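Questions I Get About the Zardale Yard Sale

When is it this year?
Wed 17 April, starting at 11 in the morning. Yes, a weekday again! The school lot is free that day and parking is so much easier.

Do I have to sign up?
If you're selling, yes. I have room for 30 tables and last March I had to turn people away, which I hated. Buyers can just wander in.

What does a table cost?
Six dollars, cash please. Bring your own tablecloth if you care about that kind of thing – I never do.

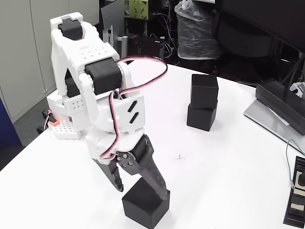

Can I sell food?
Cookies and jam are fine as long as you put the ingredients on a label. Hot food is a no, sorry, the town wants a permit for that and I'm not filling out that form twice.

Is haggling okay?
Please do! I once talked a lamp down from nine dollars to four and I still brag about it.

What about leftovers?
Take them home, or leave them with Justinas Sepp by the gate before you go. He drives a load over to the thrift store in Cumthorpe the next morning (no mattresses).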